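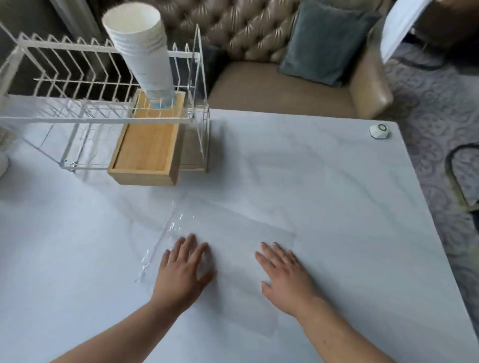

*Smoothing a sheet of plastic, two hands. Try doing it with two sticks.*

17 June 2022

Quick one, I have a train at some point and haven't packed. People keep asking what I do all day now that I'm on the Larnik project, and my standard answer ("I put things on trays so a robot can learn to put things on trays") gets a laugh and then a worried look. So, notes. Unedited. Sorry.

The short version. We have two ways of showing a robot a job. One is by remote control: you sit in the rig, hold two handles, the arms copy you. The other is by hand, meaning your own hands, doing the job at a real table with a camera on your head. We've been doing both since spring and I have opinions.

**Remote control first**

The rig is from Urham. Two handles, a trigger on each, a foot pedal for start/stop. It's good! I was ready to hate it. First morning I could pick up a cup, second morning I could pick up a cup and not crush it, and then for about a week I got no better at all.

What gets you is the missing touch. You close the trigger and you have no idea how hard you're holding the thing. So you watch. You watch the cup wall for the tiny bend, you watch the cup slip. By lunch my eyes are fried. There's also a lag, small, you stop noticing it after the first hour, and then you go to pour your own coffee and your hand gets there too early. Weird feeling. Did not spill. Nearly.

The upside is that everything you record is something the arm can do, by definition, since the arm did it. No translating. Joint angles, gripper width, it's all there in the log. Prosser (that's the training code, not a guy, I thought it was a guy for two weeks) eats it straight.

The downside: slow. A clean run of "tray out, cup on tray, tray back" takes me up to 200 seconds on the rig. With my own hands, 15. And I'm one of the faster ones.

**Then hands**

So for hands you put the camera on, stand at the table, do the thing. No handles. You can feel what you're doing again, which after a week on the rig is like taking ski boots off.

But your hands cheat. All the time. I never knew how much I use the side of my palm, or pin something with a pinky while the other fingers are off doing something else. A two finger gripper has no pinky. So there's this argument about how natural you should be. The written instructions from Brukis say "perform the task as you would at home," and then three pages later there's a list of things not to do, most of which I do at home.

My rules, for what they're worth:

- Slow down at the contact. Travel at normal speed, fine, but the moment of touching should be easy to find in the recording.
- Keep your hands where the camera can see them. Your head follows your eyes and your eyes want to run ahead to the next object. Make them wait.
- If you fumble, recover and carry on. Don't stop the clip.
- Change the layout between runs, properly, by more than an inch.
- No talking with your hands. I'm bad at this one

The fumble thing took me a while to accept. I was deleting every clip with a slip in it, very proud of my clean folder. Then the first policy we trained on my stuff turned out brittle as anything, one nudge and it would just sit there with the gripper half open. It had never seen anybody get out of trouble. Put the slips back in, much better. Still not good, but it'd try again, at least.

Containers are their own problem. Anything round that you have to tip over needs both hands to agree on where it's going, and on the rig my left is always a beat behind my right. By hand I don't even think about it, one hand cupping the side, one on the rim, over it goes.

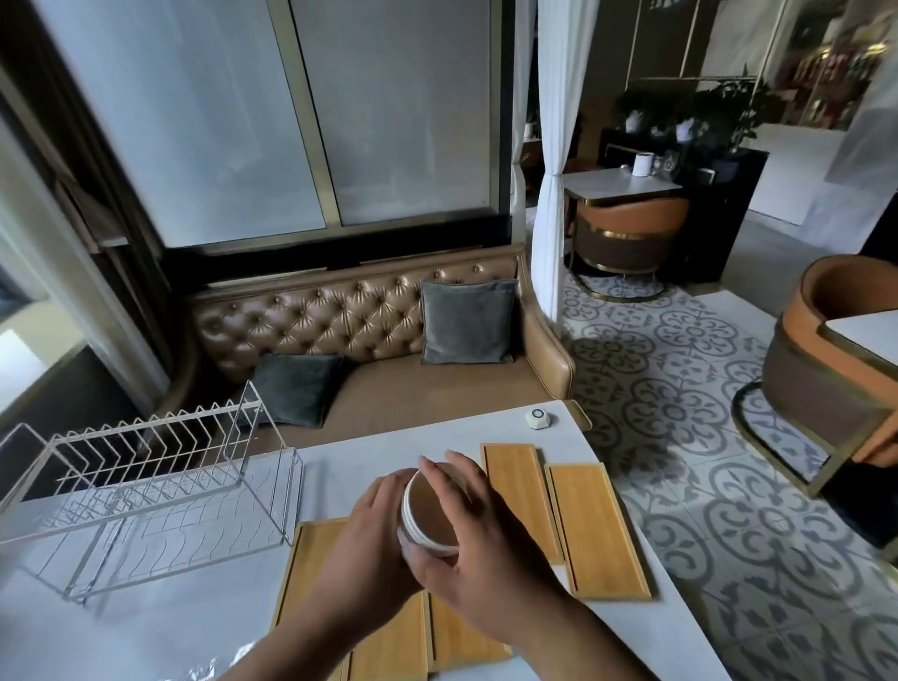 and that is exactly the kind of motion where I'd take ten hand clips over one rig clip, even knowing somebody has to work out afterwards which bit of my fingers counts as "the gripper." The wrist rotation alone. On the handles you run out of wrist halfway, let go, re-grip, and now the recording has a pause in the middle that the model will copy faithfully forever. I've seen it do my pause. Very humbling to watch a machine hesitate the way you do.

Wood trays are nicer to work with than I expected, btw. A raised edge gives you something to hook onto. The flat part gives you nothing. Everyone goes for the edge, every time, so the model goes for the edge too, and then you hand it something flat and it pinches air at the spot where an edge ought to be.

And thin clear plastic, ugh. Depth sensor can't see it. Half the time I can't see it. By hand you find it with your fingertips and on the rig you're guessing from a glint. I'd leave it out of the rig list completely and just do it by hand, but I lost that vote.

**Numbers, such as they are**

We have 3,147 clips as of this morning, hands and rig together. I don't have the split in front of me. What I do have is the test from last week: mixed training, a bit of rig and a lot of hands, got the tray move right on 80 percent of tries. Rig only was clearly worse on new layouts, hands only was clearly worse at the actual grasp. It went to the right place beautifully and then closed on nothing. So the mix wins, which I guess everyone upstairs already beleived, but I wanted to see it.

What I'd like to know is the order. Do you show it the hands first and then the rig, so it gets the idea and then learns the fingers? Or dump it all in at once? We've only done all at once. My gut says hands first. My gut has been wrong on this project a lot (see: clean folder).

The other thing I want to try is doing the same layout both ways, back to back, same person. Tray in the same spot, same grip as near as you can manage. Two hands on the tray, thumb over the rim, hold it like the gripper would hold it. Then go sit in the rig and do that again. It would at least tell us how much of the difference is the handles and how much is just people being people. I sent a draft of this paragraph round yesterday, asking if it was worth a day of everbody's time.

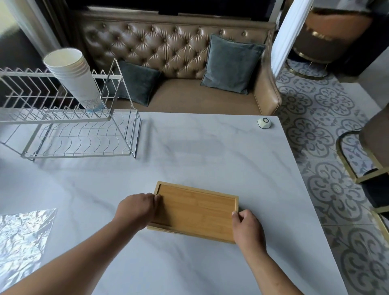 Da-eun Ha wrote back that one day won't cover it, and that the same person doing both is the wrong way to run it anyway: after the rig you move like the rig, even with your own hands, so the second half of the day is spoiled whichever order you pick. She'd split it over two days with the hands always first. She also thinks the thumb matters more than I'm making out, and that if we want gripper-like hand data we should just tape two fingers together and be done.

I tried the tape. Lasted four clips. It does make you plan the grasp, I'll give her that, you come in from the side much earlier and you stop doing the palm thing. But I got so stiff that the travel part looked awful, all elbows. Maybe tape for half the runs? Will ask.

Ok I really need to pack. If anyone reading has done the hands-then-rig order on a two arm setup, please write, I'll read it on the train. More on the foot pedal some other time, I have a LOT to say about the foot pedal.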